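Clamden hand comparison, interim report
To: Johanna Wieser
From: Edem Ametepe
Mar 12, 2024

The money released in September was meant to answer one question: are multi-fingered hands worth the extra cost over the plain two-jaw grippers we already own? After 40 sessions I lean toward no, and I would like that on paper before the Starkudar people come back with their next quote.

Setup. Both arms now carry a multi-fingered hand and work over the same wooden table, with gray tape marking off the work area. Changing over from the two-jaw grippers took 2 days. Most of that went on cabling, which still hangs lower than I would like, and on calibrating the left wrist twice.

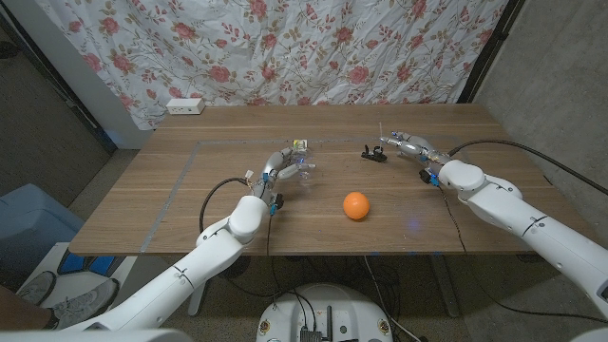
Fig. 1. Both hands over the table, orange ball between them.

The ball is the object Starkudar likes to show in its sales material, so we started with it. The hands pick it up well. So do the old grippers, and faster. Our log shows no gain on round objects that I would defend in front of a reviewer. The vendor says the fingers need tuning for each object. That may be right, but tuning per object is the cost we were told these hands would remove.

The mixed set is harder to call. We added a clear plastic cup and a Rubik's cube and kept the ball. Laryea, the controller package, handles the cube without much fuss. The cup is where I expected the fingers to earn their price, and our results there change from one session to the next. I can't yet say if the hand is at fault or the camera, which has trouble with anything see-through.

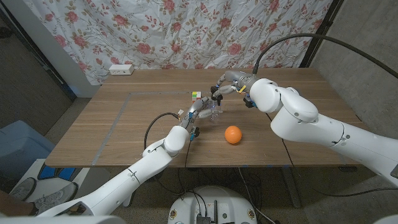
Fig. 2. Mixed set: cup, cube and ball.

We also ran Tralier, the second controller, for 7 sessions. It is smoother to drive and slower to recover from an error. I would not pay for both licenses.

Spending is within plan apart from $1000 for replacement finger parts, which was not in the budget. I expect to ask for it again.

Still to do: repeat the cup runs with a better camera, then put the two-jaw grippers back on and run the same set in the same order. Until that is done, please treat any claim of improvement as unproven, including the one in our own proposal.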